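October 29, 2021
Thread by @tenant_in_jornitz

I want to write something on noise between apartments. I have lived in Jornitz for four years, always in rented places, and I have been the neighbor below and now I am the neighbor above. It is a long thread, so please make a tea first.

In my first apartment, on Droltley Street, I lived under a family with two children. I knew when they woke up, when they dropped a spoon, when the chair went back from the table. They were very kind people. I still hated them a little every morning at six.

At that time I believed that noise is a question of manners. If people are polite, they are quiet. I don't believe this anymore. Most of it is a question of floors.

There are two kinds of noise and it helped me a lot to learn the words. Airborne noise is voices, television, music. Impact noise is steps, chairs, things that fall. The first goes through air and gaps. The second goes into the building itself, and then the whole ceiling below becomes a kind of drum.

This explains why a person can whisper all evening and still drive the neighbor crazy. She is whispering, but she walks on her heels.

I am a heel walker. I did not know it until I moved to the Witano building and the lady from the second floor came up with a cake and a question. The question was if I have a horse.

My apartment has 60 square meters and every one of them is tile. In summer this is wonderful. For a person living below, it is less wonderful.
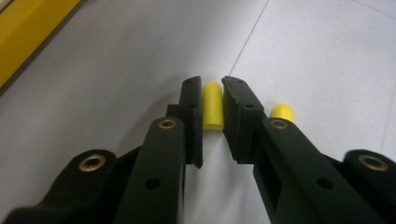
Pale gray tile, with two small pieces of yellow foam on it.

Tile is hard, so it gives nothing back to your foot and takes nothing from your step. Without a soft layer under it, the sound goes directly to the concrete. In newer buildings there is often such a layer. In mine, built before anybody thought of it, I am told there is only mortar.

So what can a tenant do? I can't open the floor. I asked the landlord anyway and he was laughing for quite a long time.

First thing, free of cost: slippers. Not the thin ones from a hotel. Slippers with a thick, soft sole. My neighbor said she noticed it on the same evening. I was a bit ashamed how easy it was.

Second thing: felt under every chair leg. Buy the kind with a small nail or a screw if your chairs are made of wood. The glued ones move to the side after a few weeks, collect hair and then they scratch. I changed mine three times before I understood this.

Third thing: rugs, but put them where you walk. I had a beautiful rug under the sofa table, where no foot ever goes. Now it lies in the hallway and looks too big, and I am used to it.

Under the rug you need a pad. I think the pad does more work than the rug. I bought mine at Chauhan, the carpet shop behind the station, and with two runners I paid 543 in total. They also made me an offer for carpet in all rooms, fitted: 3749. For a rented apartment I said no thank you.

Cutting the pad took me about 60 minutes with kitchen scissors, and I do not recommend kitchen scissors. Ask the shop to cut it.

What did not help: foam panels on the wall. They make the echo in your own room smaller. They don't stop your steps from arriving downstairs. Many people buy them for the wrong problem, and I was also near to it.

Also the washing machine. It was standing a little crooked, and when it was spinning I had to raise my voice in the kitchen. I turned the front feet until it did not rock anymore. It's still loud, but now only for me.

Now the part which is harder than rugs: talking. In my country you would not ring at the door of a stranger to complain. You would suffer and tell your cousins. Here I learned that a short visit in the early evening is normal, and a letter in the mailbox is received as much colder.

If you go, say the hour and the sound. "After ten I hear the chairs" is something a person can repair. "You are too loud" only makes them angry or sad.

And if someone comes to you, please don't explain in the first minute that you are a quiet person. I did exactly that. I was standing there in wooden clogs.

We have now an agreement, the lady and I. No vacuum cleaner after eight, and she tells me when her grandchild sleeps over. The cake was with plums. I have asked for the recipe two times already.

Comments (3)

heelsdown: I am also a heel walker, my husband says it is like living with a parade. Ordering slippers tonight.

olive_and_salt: Do you know if the pad leaves marks on the tile? We had a rubber one that turned the floor yellow and the landlord kept part of the deposit.

tenant_in_jornitz: @olive_and_salt Mine is felt on both sides and so far I see no marks. I lift it every month when I clean. I would ask in the shop before buying rubber.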